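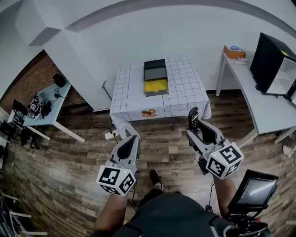 Corinne Tavish
Multisport columnist and age-group coach

Multisport > Racing > How-To

How to Check a Series Points Table Before You Believe It

Every November somebody posts that they've "locked up" the Ilmont Series with two rounds to go. Maybe they have. I've seen enough of these tables redone after the last race that I do the math myself, and it takes one sheet of paper.

1. Find the rules, and skip the summary on the sign-up page. The Ilmont summary says a win is worth 75 points. It leaves out that the Flaltport round uses a different scale.

2. Write down what's left. List each remaining round and the most points you could get from it. If a round has no confirmed date, put a question mark next to it. Promised races do get dropped.

3. Look for a discard rule. Many series drop your worst result. If yours does, a leader on 263 may be carrying a score that won't count at the end. Take everyone's worst result off, yours included, and see if the order changes. Do it again with a good final round added in. 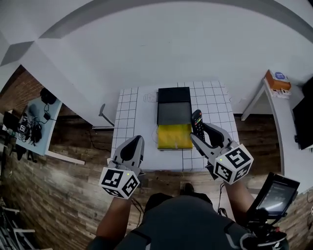

TV remote held upright at the table

4. Work out the leader's bad day. People plan as if their rival will finish last. Give the rival second place, 51 points on the Ilmont scale, and see where that puts you. If your plan only works when they get a flat, I wouldn't call it a plan.

5. Read the tiebreak. Some series go by number of wins, others by the last race. The Pakum rules manage to say both on different pages, so e-mail the organizer and keep the reply.

6. Check your own results. Missing scores are often down to a misspelled name or an old license number. Don't expect the timing company to spot it.

As for the online calculators, the Mulder one looks nice, but I can't find where it says how it handles discards. Until it does, I'd stick with paper.

Print this page | E-mail this page

Recent in How-To
Setting up a transition spot in the rain
Do you need a race belt?
Reading a course map for wind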